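Ferienhaus Rakell in Elten
Objekt 474 | Ferienhaus für bis zu 4 Personen | 2 Schlafzimmer | 105 m² Wohnfläche

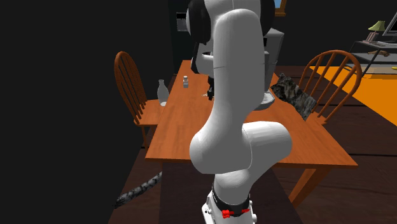 Das Ferienhaus Rakell liegt am Ortsrand von Elten und wird ganzjährig an Familien, Paare und kleine Gruppen vermietet. Die Vermietung erfolgt durch die Clava Ferienhausverwaltung im Auftrag der Eigentümerin, Frau Helju Kairys. Das Haus steht den Gästen während des gebuchten Zeitraums zur alleinigen Nutzung zur Verfügung. Weitere Wohneinheiten befinden sich nicht auf dem Grundstück.

Lage und Umgebung
Der Ortskern mit Bäckerei, Apotheke und mehreren Gaststätten ist zu Fuß erreichbar. Rad- und Wanderwege beginnen in unmittelbarer Nähe des Hauses und führen durch Wald und offenes Weideland. Ausflüge in die benachbarten Niederlande lassen sich mit dem Fahrrad ebenso unternehmen wie mit dem Kraftfahrzeug. Gäste ohne eigenes Fahrzeug werden gebeten, sich vor der Anreise über die aktuellen Busverbindungen zu informieren.

Raumaufteilung
Erdgeschoss: Diele mit Garderobe, Wohnraum mit Zugang zur Terrasse, Essbereich, Küche, Gäste-WC.
Obergeschoss: Schlafzimmer mit Doppelbett, Schlafzimmer mit zwei Einzelbetten, Badezimmer mit Dusche und Wanne, Abstellraum.
Außenbereich: Terrasse in Südlage, eingezäunter Garten, verschließbarer Fahrradschuppen, Stellplatz für einen Pkw.

Ausstattung
Die Küche verfügt über Kochfeld, Backofen, Geschirrspüler, Kühlschrank mit Gefrierfach, Kaffeemaschine und Wasserkocher. Geschirr und Besteck sind für die zulässige Personenzahl vorhanden. WLAN steht im gesamten Haus ohne gesonderte Berechnung zur Verfügung. Waschmaschine und Wäscheständer befinden sich im Abstellraum. Ein Kinderreisebett und ein Hochstuhl können bei der Buchung kostenfrei angefordert werden; Bettwäsche für das Kinderreisebett ist mitzubringen.
Bettwäsche und Handtücher für alle übrigen Schlafplätze sind im Mietpreis enthalten.

Preise und Nebenkosten
Der Mietpreis beträgt 105 Euro pro Nacht bei Belegung mit bis zu vier Personen. Die Mindestaufenthaltsdauer liegt bei zwei Nächten, in den Schulferien des Landes Nordrhein-Westfalen bei vier Nächten. Strom, Wasser und Heizung sind bei üblichem Verbrauch im Mietpreis enthalten. Das Laden von Elektrofahrzeugen an den Haushaltssteckdosen ist nicht gestattet.
Die Kosten der Endreinigung werden im Angebot gesondert ausgewiesen. Dies gilt auch für die Kaution, die nach Rückgabe der Schlüssel und Abnahme des Hauses auf das vom Mieter benannte Konto erstattet wird.
Preisstand: 14.10.2022. Maßgeblich ist der in der schriftlichen Buchungsbestätigung genannte Gesamtpreis.

An- und Abreise
Das Haus kann am Anreisetag ab 16 Uhr bezogen werden. Am Abreisetag ist es bis 10 Uhr besenrein zu verlassen. Die Schlüsselübergabe erfolgt persönlich vor Ort. Verzögert sich die Anreise über 20 Uhr hinaus, ist die Verwaltung rechtzeitig telefonisch zu verständigen. Die entsprechende Rufnummer wird mit der Buchungsbestätigung mitgeteilt.
Geschirr ist vor der Abreise zu spülen und einzuräumen. Altglas und Altpapier sind in die dafür vorgesehenen Behälter im Ort zu verbringen, Restmüll und Wertstoffe in die Tonnen neben dem Fahrradschuppen.

Hausordnung
Das Rauchen ist in sämtlichen Innenräumen untersagt. Haustiere sind nach vorheriger schriftlicher Zustimmung gestattet, der Aufenthalt im Obergeschoss ist ihnen jedoch nicht erlaubt. Die Nachtruhe ist von 22 Uhr bis 6 Uhr einzuhalten. Grillen ist ausschließlich auf der Terrasse und nur unter Aufsicht zulässig. Die Überlassung des Hauses an Dritte sowie die Unterbringung weiterer Personen bedürfen der Zustimmung der Verwaltung.
Schäden sind der Verwaltung unverzüglich zu melden, auch wenn sie bereits bei der Ankunft bestehen.

Barrierefreiheit
Das Erdgeschoss ist über zwei Stufen zugänglich. Schlafzimmer und Badezimmer sind nur über die Innentreppe zu erreichen. Für Gäste, die auf einen Rollstuhl angewiesen sind, ist das Haus daher nicht geeignet. Auf Anfrage benennt die Verwaltung stufenlos zugängliche Unterkünfte, darunter das Ferienhaus MacPherson.

Buchung und Stornierung
Buchungsanfragen sind schriftlich unter Angabe der Objektnummer, des gewünschten Zeitraums und der Anzahl der Reisenden einzureichen. Der Mietvertrag kommt mit Zugang der Buchungsbestätigung zustande. Änderungen und Stornierungen bedürfen der Textform; es gelten die dem Mietvertrag beigefügten Bedingungen. Der Abschluss einer Reiserücktrittsversicherung wird empfohlen.

Ansprechpartnerin für Objekt 474: Gwawr Rees, Clava Ferienhausverwaltung, Abteilung Vermietung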